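Section 4: Placing, levelling and first use of the Gimdale table
Last updated: 06/01/2023

4.1 Before you start

The frame must be fully assembled as set out in Section 3, with all eight frame bolts fitted finger-tight only. Final tightening is carried out in 4.3, after the table has been levelled. If the bolts have already been tightened, slacken each one by half a turn before going on.

You will need the hex key from the hardware bag, a spirit level, a tape measure and a soft dry cloth. A second person is needed for any step in which the table is lifted.

CAUTION: Do not drag the table across the floor. The Justach feet are threaded and will bend if pushed sideways under load. A bent foot cannot be straightened and must be replaced.

NOTE: Tables supplied with the Abella lift unit have a control box already fixed to the underside. Do not plug it in until you reach 4.5.

4.2 Choosing a position

1. Choose a floor area that is firm and reasonably flat. Deep carpet is not suitable for tables with the lift unit.
2. Leave a gap of 200 mm between the rear edge of the top and the wall if the Pusham cable tray is fitted. Without the tray, the table may stand closer, provided that no cable is trapped.
3. Keep the table clear of radiators, stoves and heated pipes. The top may bow if one side is warmed for long periods.
4. Check that the mains socket can be reached without stretching the lead. Extension leads must not be left coiled under the table.
5. For lift tables, check overhead as well. Shelves, window handles and sloping ceilings must be clear of the top, and of anything standing on it, through the whole range of travel.
6. Lift the table into place with one person at each short end. Grip the frame rail and not the edge of the top.

The table should be turned so that the cable hole is at the back. The hole is set in from the rear edge and is supplied with a ring already pressed in. If the ring has worked loose in transit, press it back by hand until it sits flush. Do not use adhesive.

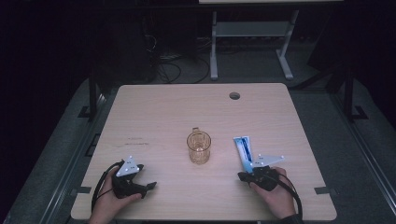 Fig. 4a. Cable hole near the far right corner of the top; glass mug at the centre.

4.3 Levelling

Level the table in its final position. If it is moved later, even within the same room, repeat the whole of this part.

1. Screw all four Justach feet fully in, then turn each one out by two full turns. This gives an equal starting point.
2. Place the spirit level on the top, parallel to the front edge and midway between front and back.
3. Find the lower end. Turn out the two feet at that end by equal amounts until the bubble is centred.
4. Turn the spirit level through a right angle and repeat for front and back, adjusting the feet in pairs.
5. Check once more along the front edge. A small correction is usually needed.
6. Press down on each corner in turn. If the table rocks, turn out the foot that has lost contact until it just touches the floor. Do not force it further.
7. Hold each foot still and run its locking nut up against the frame. Tighten with the flat spanner.
8. Tighten the frame bolts, working across from corner to corner. Stop when the bolt resists firmly.

Feet must not be extended by more than 35 mm. If the floor is so uneven that this is not enough, pack under the low feet with hard pads. Folded card and offcuts of carpet compress with time and should not be used.

NOTE: A table which is level but still rocks has a twisted frame. Slacken all the bolts, rest the table for an hour under its own weight, then retighten in the order given in step 8.

4.4 Fitting the Pusham cable tray

The tray is supplied as an optional part. Tables without it can skip to 4.5.

1. Find the row of pilot holes under the rear of the top. They are covered by a strip of paper tape, to be peeled off and thrown away.
2. Hold the tray with its open side facing the user and its hooks uppermost.
3. Start the two outer screws first and leave them loose.
4. Slide the tray so that its cut-out lies directly beneath the cable hole.
5. Fit the remaining screws, then tighten all of them by hand.

CAUTION: Use only the short screws from the tray packet. The frame screws are longer and will come through the surface of the top. Power drivers must not be used at this stage.

Feed cables down through the hole one at a time, plug end first. Large moulded plugs may have to be passed over the rear edge instead. Leave enough slack for any equipment to be drawn forward to the front of the table. On lift tables, the mains lead must also have enough slack to reach the socket at full height; set this with the table raised, then tie the excess loosely into the tray.

4.5 First use of the Abella lift unit

1. Make sure that the top is clear of drinks and of anything that could topple.
2. Plug the mains lead into the control box, then into the wall socket. The display shows two dashes.
3. Press and hold the down key until the table reaches its lowest point and stops. Keep holding. After a short pause the table moves up slightly and comes to rest. The display then shows a height.
4. Release the key. The unit is now set.
5. Raise the table to full height and lower it again, watching the cables throughout.
6. To store a height, move the table to the required position, press the memory key and then one of the number keys. A stored height is kept if the power is cut.

If the table stops and backs away during travel, it has met an obstruction. Remove the cause before trying again. If nothing can be found, repeat steps 2 and 3.

The lift unit is not made for continuous running. If the keys stop responding after repeated use, leave the table for 20 minutes and try again.

WARNING: Keep children and pets from under the table while it is moving. Do not sit or stand on the top.

4.6 Inspecting the top

Inspect the top in good daylight before it is put to regular use. Wipe it with the soft cloth first to remove packing dust.

Look along the surface from a low angle, first from the front and then from one end. The pattern of the grain differs from one top to the next. Bands of lighter and darker colour are normal and will not be treated as a fault. Dark lines and streaks should be looked at more closely, as these may be part of the grain or may be damage to the surface.
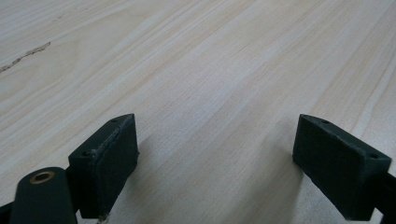
Fig. 4b. Straight pale grain with a thin, dark, irregular streak.

To check a dark line:

1. Draw a fingertip lightly across it, at right angles to its length.
2. If no edge can be felt, the line is a colour mark. No action is needed.
3. If an edge can be felt, measure the length of the line. Write this down together with its distance from the nearest edge of the top.
4. Place a short piece of masking tape beside the line, level with each end. Look again after one month. If the line has passed the tape, stop using that part of the top and contact the supplier.

A raised edge must not be sanded or scraped. Filling with wax or hard filler is allowed on lines that have not lengthened, but the repair will be visible.

Damage found on unpacking must be reported before the table is put to use. Keep the outer carton and the label from its short end until the inspection is finished. The batch code on the label will be asked for.

4.7 Everyday care

Dust the top with a dry cloth. For marks, use a cloth dampened with plain water and wrung out well, wiping along the grain, then dry the surface straight away. Grey scuffs from rubber or metal can often be lifted with a drop of washing-up liquid on the damp cloth. Scuffs that remain after two attempts are best left alone.

Do not use:
- scouring pads or powders
- bleach, white spirit or nail varnish remover
- furniture polish containing silicone
- steam cleaners

Stand hot pans on a trivet. Cups, mugs and glasses should be placed on a mat if they are to be left for long, and standing liquid around the cable hole should be wiped up at once – the cut edge inside the ring is the part of the top least able to resist damp.

Do not leave rubber-backed mats or adhesive pads in one place for more than a few weeks. The surface colours slowly in daylight, and a covered area will stay paler than its surroundings. The difference fades after the cover has been removed, though in a shaded room this can take most of a year.

Check the locking nuts on the feet and all frame bolts each July, and after any move. On lift tables, look over the cables at the same time and replace any that are worn or pinched. The columns are greased for life and must not be oiled.

For taking the table apart and for storage, see Section 5.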